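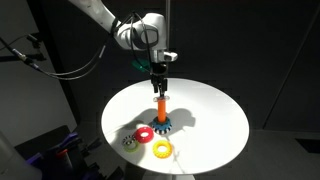

Unit 11: Can Machines Do Chores Yet?

Course handout, prepared by Tae-yang Min and Ladan Ghaffari. Read before the lab on 7th October.

Short answer: some chores, in some rooms, if the room is set up for it. A dishwasher does one job in a closed box. Picking up after a child is harder, as the pieces can lie anywhere and each one needs its own grip.

We use a ring stacker as our test job. It stands in for two kinds of work:
– tidying at home (toys, lids, jars)
– fitting parts on a shop floor (washers, bushings, gears on a shaft)
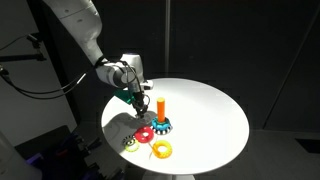

Fig. 1. Gripper over the table, red ring close by. The peg is upright on its base.

To stack a ring, the arm must find it, grip it without pushing it away, lift it, line up the hole with the peg and let go. Lining up is where most student programs fail. A small error at the wrist becomes a missed peg.

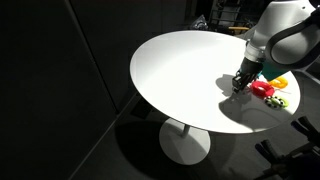

Fig. 2. Gripper low over the table near the red, yellow-orange and green pieces.

Compare the Sodeck case from February. Their packing line places 300 parts a shift with a fixed tray, so the arm never has to search. The Jarnoteo kitchen trial had no tray, and staff stepped in around 2 times an hour. Similar arms, very different rooms.

Clear parts are a known problem. A camera may pick up a few highlights and little else, 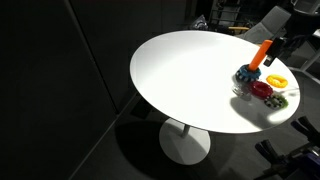

so a program that looks for color alone will skip them. Obeidat's chapter on sensing covers depth and touch as other options. Read the first half only.

For next time: pick one chore in your own home and write out every grip it needs. One page. Hand it in at room 1751.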